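Sharing a packing bench with a robot arm: what I do differently now

I've been packing orders at Gernalach for six years, the last stretch of it next to an arm. Before that it was me, Noreen Phelan and a tape gun each. I get a lot of messages from people whose shop or stockroom is about to get one, and they nearly all ask the same thing (will I still have a job?). I can only tell you about ours. We're all still here, but the job has changed shape, and the small stuff is what caught me out. So these are my bench tips, in no special order.

Learn the reach before you learn the buttons

On my first morning I wanted to know what every light meant. Damian Gajewski, who looks after the arms for our building, made me put the manual down and walk the edge of its reach instead, with the power off and the arm stretched out by hand. We put yellow tape on the floor and on the bench. Best half hour of the whole training! If your place skips this, ask for it. And redo the tape when somebody shifts the bench, even by a hand's width.

Keep your own things off the bench

Coffee, phone, cardigan, lunch. I used to have the lot up there. Now I've got a hook under the shelf and a cubby by the door, and I lose my phone a lot less often. Loose sleeves and lanyards go too. I wear my badge on a clip.

Bags are the awkward ones

Boxes are easy. Bags flop, and they never flop the same way twice, so they're where I still spend most of my day. Stuff any soft bag with a bit of paper before it goes anywhere near the bin, zip it all the way, and tuck in every strap you can. Then leave one handle standing up clear of the rest. I do this for the ones I lift myself as well, my wrists are happier for it.

Mesh is worth a warning. It snags on tape ends and on rough fingernails, so fold your tape ends under and run a thumb along the edge of the bench once a shift to feel for anything sharp.

A rigid bin with a good thick rim beats a cardboard tray every time, by the way. It keeps its shape, you can get your fingers under the lip, and it wipes clean in seconds. Go for a strong color too. We had gray ones from Likus for years and they just vanished against everything else on the bench. With a red one I know where the edge is without looking up, and that matters more when there's something moving beyond it.
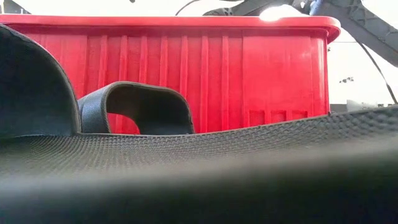 Mind the cables

Ours hang in a loose curve so the arm can move, and it's tempting to tidy them up. Don't! I bundled a set with a twist tie in my second week, feeling very pleased with myself, and Damian had to come and undo it. Leave the slack alone and keep your hanging labels and string well to the other side.

Sort out the glare

Bright light behind the bench gave me headaches by lunchtime. We turned my station a little and hung a cheap blind, and I got the supervisor to pay for it. Ask. It was a lot less than 400 dollars and I'd been squinting for months.

Swap jobs before you get bored

I didn't see this one coming. When the arm takes the plain orders you're left with the fiddly ones and a fair amount of watching, and watching is tiring in its own way. Noreen and I swap every 52 minutes (her number, she set the timer and we never changed it). One of us does bags and returns, the other minds the bench. Ntombi Swanepoel on the late shift prefers to swap after each cart, so try both.

Write down every stop

Keep a notebook on a string. Time, what was in the bin, what you did about it. When we sat down with the managers in April to talk about targets, that grubby notebook did more for us than any amount of grumbling, and we got 3 extra minutes an hour for clearing up.

Next time I'll do labels, and which marker pens survive a cold loading dock.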